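Home Shop Seating Tables Care Stockists

Udwood round table, white
By Sarla Shakya
Nov 5, 2025

I've wanted a proper round table in the range for ages, and the Udwood is the one I kept going back to! It seats four in comfort, five if everybody is friendly, and with no corners you can squeeze past it in a narrow office without bruising a hip (I speak from experience).

The top is 120 cm across and comes in white only. Harsh Bajpai did the drawings for us at Plulik, and he fussed over the edge for weeks until it felt soft under your wrists. Lovely job. The foot has four levellers, so old floors are no trouble, and the whole thing weighs 45 kg. You'll want 2 people to carry it upstairs.

Putting it together takes one hex key, supplied. Leave the bolts finger-tight until the top is on, then go round and tighten them all.

Tea, ink and felt pen wipe off with a damp cloth. Please don't use scouring pads, they dull the finish and we can't bring it back.

Price is £209, with delivery at £50 to most of the mainland. The next batch is due in July, and we do keep a few spare levellers on the shelf, so just ask if one goes missing.

Last updated: Nov 2025

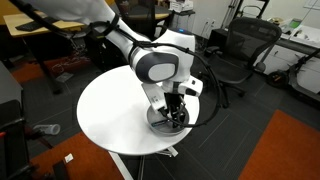
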